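Qianru Du talks about Tirkar the way other people talk about a dog they have just brought home. She made most of it herself, over evenings and weekends, and she still laughs when the little hovership clips a wall and goes spinning off into the canyon. "I've crashed it more than anybody alive and I still like the noise it makes," she told me.

If you haven't tried it yet, Tirkar is a free racing game with one ship, five tracks and a grappling line you can throw at pretty much anything. Miss a corner and you can hook a pillar and swing yourself back onto the road (or, in my case, into the underside of a bridge). I meant to play for a few minutes before calling her and ended up playing until two in the morning!

The grapple came late. For months Tirkar was a plain time trial game, fast and pretty and, in her words, "kind of lonely." Then her friend Eduardo Patrício, who did all the music, asked why the ship couldn't grab the scenery. "I said it would break everything," she said. "Then I tried it and it did break everything, and I couldn't stop playing. I threw out two finished tracks that week – they just didn't have anything worth grabbing."

My favorite of the ones that stayed is Latura, the night track, where the road goes in and out of a flooded stadium and the drums drop away every time you're underwater. Patrício wrote that piece before the track existed, and Du built the turns to fit it. "Eduardo sent me the song and I could hear a left-hander in it," she said. "I don't know how else to put it."

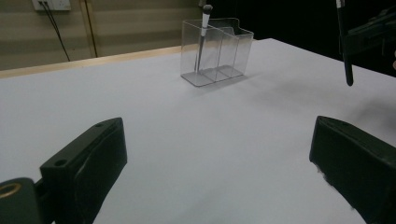 Can you play Tirkar on a keyboard?

You can, and every track can be finished that way, but steering is smoother on a gamepad, and the grapple aims with the right stick.

Du plays on a keyboard herself, which surprised me. So does Malachy Ní Chonaill, who holds the best time on Akpalu, the desert track. "Malachy found a shortcut through the dunes that I didn't put there," she said. "I watched the replay maybe ten times. I was going to patch it out, and then I thought, no way, that's the best line in the game." It's still in, and I still can't hit it.

The game went up in July, and Du had told herself she'd be happy with 118 downloads, a number she picked because it was her old apartment. It got to 778 in the first month and has since passed 1000. "I had to go outside and walk around the block," she said. "Then I came back in and there was a bug report."

What she wants next is split screen. She has it half working, with both ships able to grapple each other, and she sounded delighted about how unfair it is. A sixth track called Dellau is on the way too, set inside a clock tower with gears you can swing from. I asked whether it would be easier than Latura, hoping a little.

"Oh, it's so much worse," she said. "You're going to love it."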